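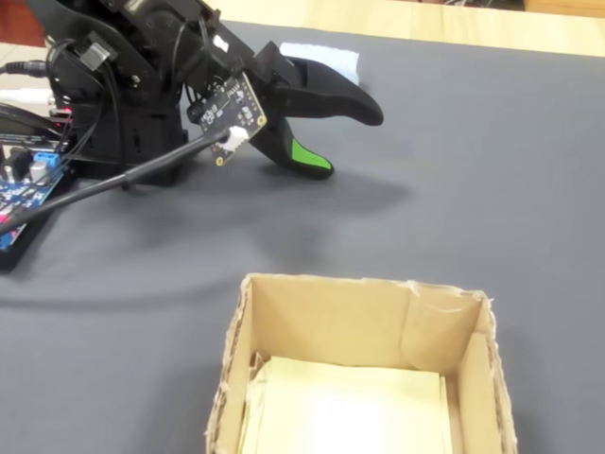
The Jatberg top in dark grey.

So I finally caved and bought the big one. I'd been eyeing off the Jatberg table for ages (the name makes me think of a ski resort) and when Oprea knocked it down to $200 in the winter sale I rang my sister-in-law Siiri, borrowed her ute and went and got it that arvo.

First up, the colour. I was torn between this and the white, and I'm so glad I went grey! My old desk was white and every coffee ring and biro mark looked like a crime scene. The dark grey is very forgiving of pen. It's less forgiving of dust, I'll admit, and if you've had sunscreen on your arms you'll be wiping it down after. A damp microfibre cloth sorts it. I tried a spray cleaner from Cisness on it once and got streaks, so I've gone back to plain water.

Putting it together took 2 of us an hour and a bit, including a break for a Vegemite toastie and a blue over which way up the crossbar went. Érica Sales, if you're reading this, you were right and I've apologised. The bolts are fine, the Allen key they give you is rubbish, use your own.

Wobble: none on the concrete floor in the garage, a tiny bit on the carpet in the spare room, fixed with the screw-in feet. There's heaps of elbow room, and I love that I can push things to one side and still have somewhere to put a cuppa.

Gripes? It's heavy. The legs pinch your fingers if you try to shift it on your own (ask me how I know). And the matching cable tray is another $15, which is a bit cheeky when the Dilledico desk I had before came with one in the box.

Still, four and a half stars from me. I'd get the felt pads for the feet at the same time if you've got floorboards, they were out of stock when I went back.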